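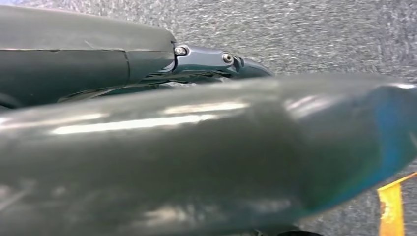 Re: [Skudau-Liste] Teppich im grossen Zimmer - reinigen oder raus damit?

Von: Mathias Wyss
An: Skudau-Liste
Datum: 12. April 2021

Hoi Vikas, hallo zusammen

Vikas Chaudhary schrieb:

> Liebe Liste,
> ich habe am Wochenende endlich das Sofa weggerückt und mir den Teppich
> darunter mal richtig angeschaut. Der Flor ist dort, wo die Füsse standen,
> total platt, und in der Ecke beim Heizkörper riecht es ein wenig muffig.
> Dazu kommt der Teefleck vom Februar, den ich damals mit Spülmittel
> behandelt habe. Seither ist er zwar heller, aber doppelt so gross.
> Ich habe eine Offerte für die Reinigung bekommen: 426 Franken, inklusive
> Abholen und Bringen. Dafür kriege ich im Pelier fast schon einen neuen.
> Was würdet ihr machen? Und hat jemand Erfahrung mit diesem Haruna-Pulver,
> das man einstreut und wieder absaugt?
> Gruss, Vikas

Bitte, bitte noch nicht wegwerfen! Ich habe letztes Jahr fast genau dasselbe durchgemacht (bei mir war es Rotwein und ein Bücherregal, aber im Prinzip gleich) und der Teppich liegt immer noch bei uns. Schön ist er vielleicht nicht mehr an jeder Stelle, aber ich laufe barfuss drüber und bin zufrieden.

Also der Reihe nach. Zu den Druckstellen: Eiswürfel! Klingt nach Haushaltstipp aus der Fernsehzeitung, ich weiss, aber bei mir hat es super funktioniert. Einen Würfel in jede Delle legen, schmelzen lassen, am nächsten Tag mit einem Löffelstiel oder einer alten Zahnbürste den Flor aufrichten. Bei ganz hartnäckigen Stellen habe ich ein feuchtes Tuch draufgelegt und mit dem Bügeleisen ganz kurz darüber, ohne zu drücken. Das Bügeleisen würde ich aber nur nehmen, wenn du sicher weisst, dass es Wolle ist. Kunstfaser schmilzt dir schneller weg, als du schauen kannst. Steht das Material bei dir irgendwo auf der Rückseite? Bei unserem war ein kleines Etikett unter die Kante genäht, das hatte ich jahrelang nicht bemerkt.

Zum Fleck: Ich tippe, der ist gar nicht mehr Tee, das ist jetzt das Spülmittel. Wenn da Reste drinbleiben, zieht die Stelle den Staub an, und dann wird der Rand jede Woche etwas dunkler. Ich würde es mit lauwarmem Wasser und einem weissen Baumwolltuch probieren, immer von aussen nach innen tupfen, Tuch auswaschen, wieder tupfen. Das ist langweilig! Ich bin mehr als 30 Minuten auf den Knien gewesen und habe dabei ein halbes Hörspiel gehört. Aber als am Schluss kein Schaum mehr kam, war auch der Rand weg. Danach ein trockenes Frotteetuch drauf, ein paar Bücher als Gewicht (Plastik dazwischen, sonst hast du wellige Bücher, frag nicht) und über Nacht liegen lassen.

Das Haruna-Pulver habe ich ausprobiert, ja. Ich bin nicht so begeistert. Es riecht anfangs angenehm, aber es kriecht tief in den Flor, und unser Sauger hat es nie ganz herausbekommen. Noch Tage später hatte ich weisse Socken von unten. Vielleicht liegt es am Sauger, der ist auch nicht mehr der jüngste. Wenn du es trotzdem testen willst - ich habe noch 2 Packungen im Keller, eine davon angebrochen, die kannst du gern haben.

Der muffige Geruch macht mir mehr Gedanken als alles andere. Hast du mal die Ecke umgeschlagen und den Boden darunter angefasst? Bei uns lag eine alte Gummiunterlage drunter, die überhaupt keine Luft durchgelassen hat. Ich habe sie gegen einen dünnen Filz getauscht, und nach einer Weile war der Geruch weg. Falls der Boden darunter feucht ist, dann bitte zuerst den Heizkörper anschauen lassen, da hilft dir weder neu noch gereinigt.

Und wegen der 426 Franken: Frag doch nach, ob sie auch ins Haus kommen oder ob es billiger wird, wenn du den Teppich selber bringst. Wir haben einen Dachträger, den leihe ich dir gern. Zu zweit ist so eine Rolle kein Problem, allein würde ich es lassen, ich habe mir dabei einmal den Rücken so verrissen, dass ich 2 Tage lang nur noch liegen mochte. Auf dem Teppich, immerhin.

Falls es am Ende doch ein neuer wird: Im Pelier war ich im Februar auch, die haben jetzt diese Serie namens Sosis, ziemlich kurzer Flor, gut zum Saugen, aber unter den Füssen fand ich sie recht hart. Für ein Zimmer, in dem man viel am Boden sitzt, würde ich etwas Dichteres nehmen. Lass dir auf jeden Fall ein Muster mitgeben und leg es daheim ans Fenster, im Laden sehen alle Farben anders aus! Ich habe einmal einen Läufer gekauft, der dort sandfarben war und bei uns im Gang eindeutig rosa.

Hat sonst noch jemand auf der Liste einen Filz übrig oder kennt eine Wäscherei, die Teppiche von Hand macht? Die frühere bei der Brücke hat ja leider zugemacht. Mich würde das auch interessieren, unser Läufer hätte es nötig - der rosarote, ja, den haben wir immer noch.

Vikas, melde dich wegen dem Dachträger, am besten abends. Und schreib bitte, was auf dem Etikett steht, bevor du mit dem Bügeleisen anfängst!

Liebe Grüsse
Mathias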